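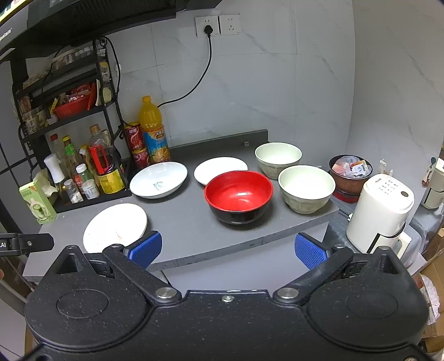

Minutes of the July meeting of the Lastden cheese makers, typed up by me (Leilani) from my own scribbles, so blame me! We started with Bleddyn's washed-rind batch, 102 liters of milk that gave 12 wheels, and he's pretty happy with it apart from a bitter edge near the rind. We put out white plates and bowls on the gray counter for the tasting, and Esperanza wants crackers next time.

Present: me, Bleddyn Maddocks, Gaétan Fehr, Esperanza Fitzsimmons. Sorry to miss Barrett Quintanilla.

Brine: Gaétan thinks ours is too weak and I agree. He'll test it and add salt before the next batch goes in.

Cave fridge: Still running warm overnight. We got a repair quote of $365, which made me wince, but we all voted yes.

Cultures: Bleddyn will order more. I'm on rennet (I know, I forgot last time).

Next meeting 7 p.m., same place. Esperanza has the key.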